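5 min read

Search Type to search Close

Wagner Pimentel has worked at the Undeck returns depot for 14 years, and he's heard the speech before. First it was the conveyor, then the handheld scanners, then the software that decided who took which aisle. "Every time they tell you it's going to take the boring part," he says. "Then you look up and the boring part is still yours, and there's more of it."

The speech this time is about sorting. Undeck takes back household goods that shoppers have returned or stores couldn't sell, and people at benches decide what gets repacked, what goes to discount and what gets thrown out. Since June the company has been trying two-armed robots from a supplier called Trulomach at one end of the building. Management says they will handle "the repetitive share." I asked Pimentel what share that was. He laughed and told me to ask upstairs.

Upstairs is Maiara Mendonça, the operations manager, who was friendly and had a number ready. The robots went through 1,035 items in their first month. I asked how many a person gets through. She said it wasn't a fair comparison yet. I asked when it would be, and she said that depended on the data.

She did concede that people are still needed to set out the goods, put them back, and step in when a grip goes wrong. "We see those as better jobs," she said. Do they pay better? "That's under review."

Pimentel was moved to that end of the building for four weeks. He describes the work without much heat. You lay out a mix of things, bottles, sponges, a stuffed toy, boxes of snacks, because a mix is what comes off the trucks. Then you stand by. "At my bench I'd be talking to somebody, I'd be making up my mind about stuff," he says. "Over there I'm a guy who puts a sponge on a table."

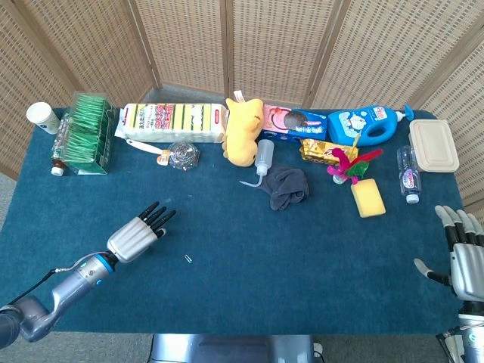 Todor Janevski doesn't agree, and told me I was listening too much to Pimentel. His wrists hurt after a season of taping boxes, he said, and if a machine wants the taping it can have it. He liked the weeks he spent with the robots and asked to go back. What he wouldn't say was that he felt safe in the job. When I put it to him directly he said he'd feel better with something on paper.

There isn't anything on paper. I asked Mendonça for the staffing plan and was told there wasn't one "in that form." I asked whether anyone had been promised they'd keep their hours. She said the company had been very open with the team, and that 2 meetings had been held. Pimentel remembers both. At the first there were slides. At the second, he asked who would teach the robots to spot a bottle that's been opened and screwed shut again, and was told it was a great question.

"I do that with my thumb," he says. "You give the cap a little push. I've never had to explain it to anybody, and now they'd like me to explain it, for the same money."

That's the bit I kept returning to on the drive home. The knowledge the company wants is sitting in people it pays by the hour, and nothing I was shown suggests they'll get anything for handing it over. Mendonça called it "collaboration." Perhaps she's right, and in a year the benches will be full and everyone's wrists will be fine. I'd like to see the staffing plan first, in any form.

Pimentel is back at his old bench for now. He's been told he may be needed at the other end again, and he hasn't asked when.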